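Gevora (robot arm)

Last revised in April. Entry by Lucía Soler

Gevora is a homebuilt robot arm, together with the simulated room it practices in, developed by Gervasio Zapata in a converted garage in Sunmont and later at the Firport shared workshop. It was meant to clear a table after dinner. In its current form it can move small things across a table before dinner, provided dinner is flexible.

The name covers both the hardware and the software. Users at Firport who want to tell them apart say "the heavy one" and "the other one."

Origins

Zapata began the project after buying a crate of used servo motors from a packaging plant in Sepúlveda that was closing down. The crate was sold as a mixed lot and held 11 motors, five of which turned. He spent most of the first winter on the others. The build notes for this period, kept in a school exercise book, consist largely of part numbers and the word "again."

The first arm was bolted to an ironing board. It could lift a lemon and set it down elsewhere, though the choice of elsewhere stayed with the arm. A second version used a steel base plate and a shoulder joint machined at Firport, where Zapata had taken out a membership in order to use the lathe and, according to the sign-in sheet, mostly used the kettle.

Construction

The arm is a serial design, with each joint carrying all the joints after it and complaining accordingly. The shoulder and elbow are driven through belts. The wrist is driven directly, a decision Zapata has defended in writing on several occasions. Power and signal lines for the gripper run outside the body in loose loops. An early attempt to route them through the inside lasted until the first full rotation.

A bracket near the wrist holds square black-and-white markers, which a camera can use to work out where the end of the arm has gone. Before the markers were fitted the arm relied on its own opinion. The two accounts still differ slightly, and the control software takes an average, weighted toward the camera.

The gripper has been rebuilt more often than any other part. Versions are numbered in the notes, but the numbering restarts twice and includes a "final" that is followed by "final, wider."

Simulation

Work on the simulated room started after a run at full speed ended in a plasterboard wall. Firport's rules require members to repair what they damage, and Zapata, who dislikes plastering, moved the next round of tests indoors to his laptop.

The room was modeled in evenings over one spring. It has a wooden floor, a table with upholstered chairs, and enough doors and trim to give the arm something to avoid. The first release ran at 648 lines of code, a figure that Zapata still quotes and that leaves out the physics library, the renderer and everything Soler wrote. Textures were kept small so the program would run on the workshop's shared computer, and at low settings the woodwork takes on a certain blockiness.

A typical session consists of about 200 attempts at the same task, with objects moved a little between attempts. The simulated arm has no trouble with heat, worn belts or people leaning on the base plate, and its results are better than those of the real one by a margin the notes describe as "hurtful." Friction was added in a later release to close the gap. It made the simulated arm worse, and this was entered in the log as progress.

Collisions are handled strictly on the table and less strictly elsewhere. For several weeks the arm could pass through a chair without penalty, and had learned to. The habit was discovered when the same motion was tried on the real machine, next to a real chair -- the chair has been kept. 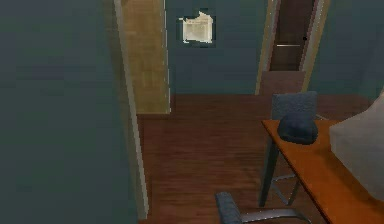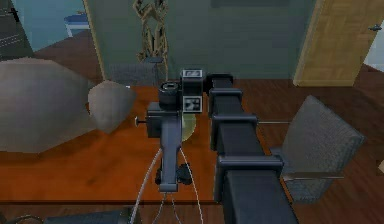 The simulated room, table and upholstered chairs. The arm is in the second view only.

Current status

The hardware is kept at Firport on a rolling base and may be booked by members who have done the safety induction. Bookings are rare in the mornings, when the belts are stiff. The simulation is maintained by Soler, who has asked that requests for a second table be sent to Zapata.

A longer forearm is planned. Parts have been ordered from the same dealer who handled the Sepúlveda lot, again unsorted.

See also: Belt drive; Fiducial marker; Plasterboard repair

Contact the editors | Copyright Firport Workshop Encyclopedia | Back to top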